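Print this page
E-mail this page

Can It Do the Dishes Yet? A Semester of Watching Machines Try Chores

Project report by Ohemaa Boateng
Group: Ohemaa Boateng, Rizwan Memon, Marin Popescu

When our group picked this topic I figured we'd be done by midterms. The question looked so easy! Can a machine do a household chore yet, or a job on a shop floor, without somebody standing next to it the whole time? We thought we'd read a few things, make a table, and write "no" or "almost" at the bottom. Then Rizwan asked what counts as doing a chore, and we lost two whole meetings to that.

Our rule ended up like this. A chore counts as done if you could walk into the room afterward and not have to fix anything. So a mug that got moved to the right general area but is lying on its side is not done. A shirt folded into a lump is not done (Marin fought me on that one, and I have seen his dresser, so I understand why).

What we did

We wrote a list of 16 small jobs. Most were kitchen jobs — hang up a mug, put a plate in a rack, open an oven door, put food on a tray — and the rest came from Vadar, the housewares store where I work on weekends. Those were things like facing a shelf, putting returned items back, and flattening boxes. Over the semester we logged 559 tries by machines, partly from sessions we sat in on and partly from full-length recordings. We didn't use short promo clips at all. Our adviser, Karine Lachance, told us early on that a clip where everything goes right tells you it went right once, and she wanted the boring hours. There were a lot of boring hours.

For each try we wrote down the job, whether it got done by our rule, how long it took, and whether a person stepped in. We also did the same jobs ourselves, 122 tries between the three of us, so we'd have something to compare with. I recommend this to anybody doing a similar project. I dropped a plate on my second try and it made me a much kinder grader.

What we found

Picking something up off a flat table went pretty well. If the thing was solid, sat by itself, and wasn't shiny or see-through, the machines mostly got it. I got so used to it that I stopped looking up from my sheet.

Putting things down was where it got hard, and I did not expect that. Setting a plate flat is one thing, but sliding it upright into a rack means the edge has to meet a narrow slot, and you can't really see the slot once the plate is in front of it. People feel their way in. You bump the wood, wiggle a little, and it drops. I never noticed I did that until I was timing myself.

Mugs on a mug tree were my favorite to watch. The handle has to face the right way before you even start, the peg has to go through it, and the tree can tip or turn if you push on it. With two arms you'd think one could hold the base while the other hangs the mug, but most of the tries we logged used just one.

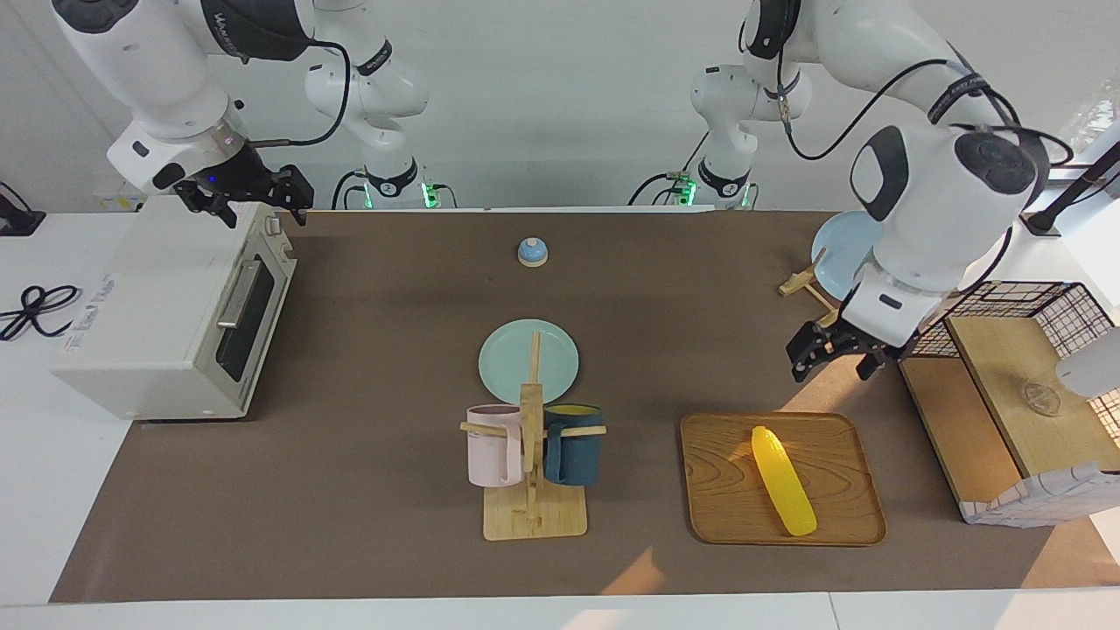
Doors are their own subject. An oven door on a small countertop oven swings down in an arc, so the hand has to follow the arc, and if it pulls straight out the whole oven wants to come along. Rizwan has a whole page of notes on handles and I've put it in the appendix, because it's good and because he asked me to.

The shop jobs were worse than the kitchen jobs across the board. I think it's mostly the mess. At Vadar on a Saturday the shelf you faced at noon looks wrecked by 12:30, and half of what's on it came from another aisle. Of our 16 jobs, 14 got done at least once by a machine, and the two that never did were both from the store: flattening boxes and sorting the returns cart.

What I'd do differently

I'd record how things were set up before each try. We didn't, and a mug that starts two inches from the tree is a different job from one that starts across the table behind a tray. Marin wants to redo the whole log that way next term and I've said I'll help if he brings snacks.

My answer for now is that I'd let a machine clear my table, and I'd still put away the glasses myself.

Thanks to Karine Lachance for reading three drafts, and to Vlasta Vasić at Vadar for letting us time people in the stockroom.

Print this page
E-mail this page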